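Home | Shop | Recipes | FAQ | Contact

Landar Cultured Butter - Your Questions

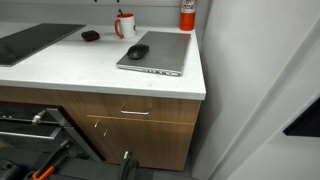

White mug, orange handle, on the counter.

Does it need to live in the fridge?
Mostly. A covered dish on the counter is fine for a day or two, if it lasts that long in your house.

Why is it tangy?
We culture the cream for 22 hours. Sweet butter is next door, at every other dairy in Prilville.

Can I fry with it?
Gently. It browns fast and burns faster - use ghee for steak.

Why was it yellower in September?
Grass. Cows have opinions about hay, and so does the color.

Do you ship?
As far as Nendotgate. After that it's soup.

79 shares | 22 comments

Related
Ghee Without Tears
What to Do With Buttermilk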